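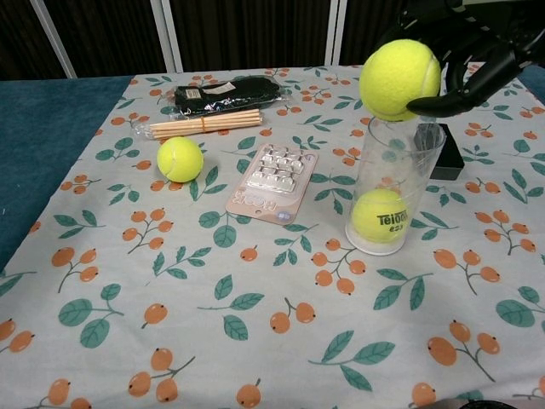
Tennis balls, tea and a lot of packing: my visit to Briline

I got to the Briline warehouse at 7 in the morning, which was my own fault for telling them I wanted to see a full shift from the start. They pack small household stuff and sports odds and ends for online shops, and a year ago they started bringing robots onto the floor. They let a bunch of us in for the April open house, and I have been talking about it at home ever since (sorry, family).

First stop was the practice tables. Before a hand goes anywhere near a real order it spends weeks picking things up and putting them into other things. Balls into clear cups, mostly, with a few packaged bits and pieces lying around on the same table. I had expected steel benches, so the berry-print tablecloth made me smile! A black hand with its fingers curled around a tennis ball, right at the rim of the cup, is a strangely gripping thing to watch. I stood there way too long and missed the start of the coffee.

Then we went through to the packing lines, and that's where I started pestering people. There are 80 packers on the day shift, the same as before the robots came in, and I asked three different ones how they felt about it. The woman at the tape station told me her wrists used to ache every night from the repeat orders, the ones where it's the same two items in the same box all day long. The Drorley line does those now, and she checks the boxes and handles anything odd. She likes it better, but she misses chatting with the person who used to stand across from her, who has moved to returns.

Another packer was less keen. His target used to be 80 boxes an hour and now it's 100 on the mixed line, with the easy ones taken out, so what's left for him is the fiddly stuff. Glass, candles, anything in a slippery bag. He said the pay bump was fine and the pace was not, and that they'd brought it up with the shift leads and were waiting to hear back. I was glad he said it with a manager standing right there.

The training room was my favorite part. Packers can sign up for a course and move over to setting up the practice tables, and the two I met had both come off the night shift to do it. Regular daytime hours, sitting down for half of it! They pick the objects and swap them out, and they get pretty opinionated about what counts as a good grab.

Lunch was in the canteen (get the lentil soup, skip the rolls). Parking is behind the building, and wear real shoes, the floor is hard and you walk a lot.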